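Episode 703

January 2020. Brerkberg, sixth floor, heat off again.

Valdir Peixoto ran the number a third time. Same number. He got up, sat down, got up.

Two groups of episodes. One where the hands did a job clean, start to finish. One where they dithered, regripped, put a thing back. Everybody at Triro trained on the clean ones. Of course they did. Fledimlow, his little policy, liked the messy ones better. Liked them a lot. 1175 episodes total and teh gap would not go away.

"Bug," said Eze from the doorway. Coat on already.

"Checked."

"Check the split."

"Checked the split. Twice."

She came over anyway. Smelled like rain. Leaned on his chair, read the plot, said nothing for a while, and from her that was a lot.

"Show me one," she said.

He scrolled. 703. Coffee sticks, a clear box, somebody's bed behind. Left hand on one packet, right hand on three.

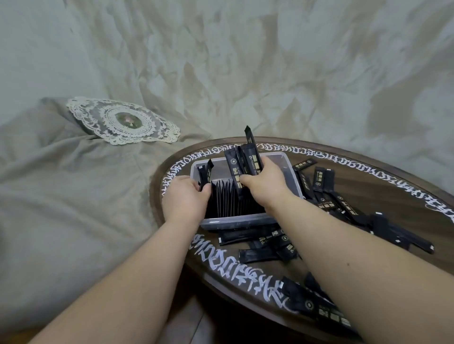 What Eze wanted

Hold out every coffee episode. All of them. Retrain from scratch, 6 seeds, messy against clean, same count on each side.

"That's the whole weekend," he said.

"So?"

He typed the command. Got the path wrong, typed it again. She took her coat off and hung it on teh door, and the first loss came up, high, like always.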